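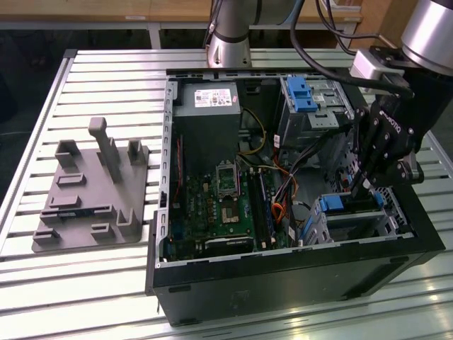
Duyên Từ wants the gripper fingers checked before every run, even the short ones, and I've given in.

Merrick cell, teardown bench, January 17, 2025

Gripper fingers: OK. I wiggled every joint, no slop.
Camera mount: snugged up 2 screws.
Cable to gripper: OK, but watch it when the arm reaches low!
Fixture plate: OK, wiped down.
E-stop: OK, pressed it twice (I always do).
Arm hours since grease: roughly 211. Due soon, I'll order some.

Comments
Pluduven: Which grease?
Carkeck: Ours needed new finger pads in October.

Recent
Jeltby cell checklist
Speed limits after a restart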